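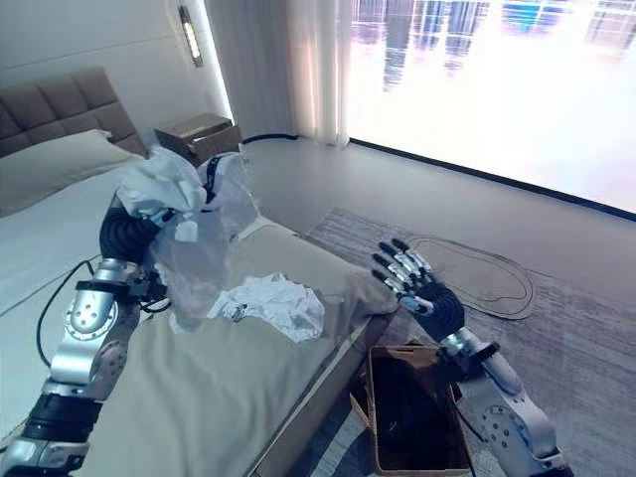 *The white pieces, at the foot of the bed.*

Wednesday, evening

I promised myself to write in English every week and I missed two weeks, so this one will be longer.

Today was my turn again in the training room with the robot. I still call it "the machine" when my colleagues are listening and "he" when I am alone with it. At Semgate we were eleven years without any machine bigger than a floor polisher, and now there is one that picks up laundry with two hands. My work with it is to prepare the bedroom, put the clothes where the plan says, watch, and write down on the paper what it did. Then I put everything back and we start again. It is strange to make a room untidy for money. All my life I was paid for the opposite.

The room is made like our better rooms, with the beige runner on the bed and the little brown nightstand. I think this was a good decision of Rarel. In their first plan they wanted an empty hall with a table, and our supervisor told them that in a hotel nobody leaves the clothes on a table.

What I noticed again is how much attention it needs for thin white things. For me a white cloth on a white sheet is nothing, my hand finds it before my eyes. With the machine I become impatient, and then I am ashamed of it, because when I was new in Bronville I was also slow, and the older women waited for me. They did not sigh. Today I sighed, I think three times.

Before lunch they showed us the numbers. Rarel wants 3,000 recorded pickups until the end of March and we have 2,000. So there will be extra shifts in the training room, and they asked who wants them. I raised my hand. The pay is the same as on the floors, but my back is better in the evening, and this I did not expect to be so important to me. On the floors I have 15 rooms in one shift and I do not sit down. In the training room I have a chair and a clipboard.
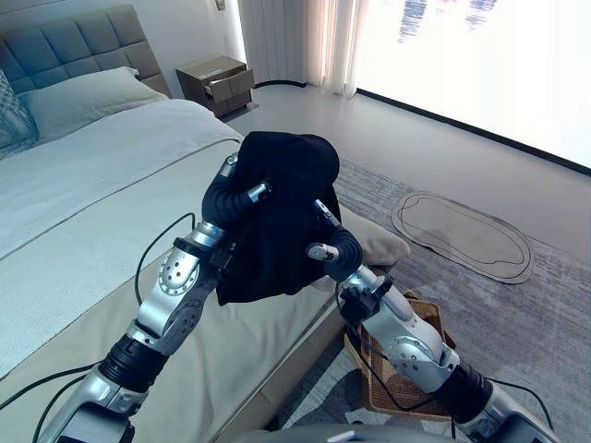

Photo: Rarel / training room, Bronville

The black clothes I like more, I can follow the fingers much better against the bright room. I copied this photo from the shared folder because I want to show my sister what I do. She believes that I stand beside a kind of vacuum cleaner. She should see the hands. When both of them hold one piece of clothing, I cannot look at anything else.

In the break we had the conversation that we have every time. One of the girls from the third floor says that in two years we will all be at home. The man from maintenance says it will never learn to make a bed corner, and he says it so loudly that I believe he is also afraid. I said that I don't know. I had a better answer, but only in my own language, and when I had finished to translate it in my head the break was over.

My better answer was this. The work is already different and the machine has not yet cleaned one real room. Before, when I came home, I could not say what I did all day, only that I was tired. Now I have to write on the paper how a person picks up a shirt, where the hand goes first, what the other hand is doing meanwhile. I never thought about it before. Yesterday I stood in my own kitchen with a towel and did it slowly, two times, to see. My husband asked if I am well.

There is also something I do not like. In the training room I don't speak to anyone for hours. On the floors we call to each other from door to door, we know who has a sick child and who has a new washing machine. With the clipboard I am alone. I wrote this in the comment field at the bottom of the form. I don't know if Liyanage reads this field, it is their form, and until now they answered only about the box for the start time.

Tomorrow I am back on the floors. I must remember to bring the gray cardigan, and to ask if the extra shifts are counted before or after the holiday plan.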